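Picking bin

A picking bin (also called a tote, a parts bin or, where I used to work, just "the gray one") is an open-topped container that holds loose things until someone or something takes them out again. I've been keeping this page on my little storage encyclopedia for years, and it's still the entry I get the most mail on, which says a lot about the kind of people who write to me!

Name

Shops don't agree on what to call it. At the Prerville warehouse, where I spent four years on the floor, a bin was anything that stayed on its shelf and a tote was anything you carried. Then I moved over to Trirkberg and they had it the other way around, so for my first month I kept bringing people the wrong thing. I use "bin" for both here. If the word bothers you, swap it in your head.

Shape

Most are rectangular, with a flat floor and walls that lean outward a little toward the top. The lean lets empty bins nest inside each other, and it also gives your knuckles some room when you're after something small in a corner. The price you pay is floor space: a bin with a generous opening can be surprisingly stingy at the bottom. Some have a tall panel at the back (I've heard it called a backboard, and at Trirkberg a "headstone") that stops things from going over the far side. I like them. They're a pain to stack, though.

Color

Gray is the classic, and I'm fond of it. Light-colored things show up well against a dark floor, and a yellow or orange item practically jumps out at you. Black parts are another story. The old Filali catalog sold the same bin in blue and in a very cheerful red, and we bought a batch of the red ones one September, mostly because they were on sale. Everything red we stocked promptly became a nightmare to find.

Wear

New bins look great for maybe a week. After that the floor goes first, in pale rubbed patches, and then the walls pick up streaks and scratches from whatever gets dragged up them. Chips tend to show along edges and panels. None of this matters much for ordinary picking, so please don't throw out a bin for being ugly. A crack that runs through a corner is different, and so is a sharp burr you can catch a sleeve on.

A scuffed gray bin can hold quite a mix, and a rubber duck down by the front wall is as good a test item as any: light, round, and very willing to roll over when nudged.
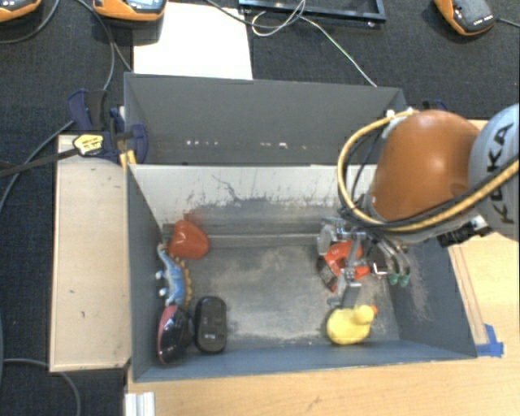

Contents

Mixed bins are harder to pick from than single-item bins, and much more fun. Things lean on each other, small pieces slide under big ones, and whatever you want has usually found its way up against a wall. Anything tight to a side is awkward, as you can only get at it from one direction. I used to give the bin a gentle shake before starting. My supervisor hated that.

Sizes

The one I know best is the Sasotby 40, which takes its number from its length in centimeters. Mine has the mold number 374 stamped underneath, and I've had it since 2000. It lives in the garage now and holds garden hose fittings.

Cleaning

Warm water, dish soap, a stiff brush. Let it soak for 10 minutes if there's old label glue on it, and stand it upside down to dry. Scuffs won't come out, and I gave up trying a long time ago.

See also: Crate; Nesting box; Shelf label

Last edited 10 January 2022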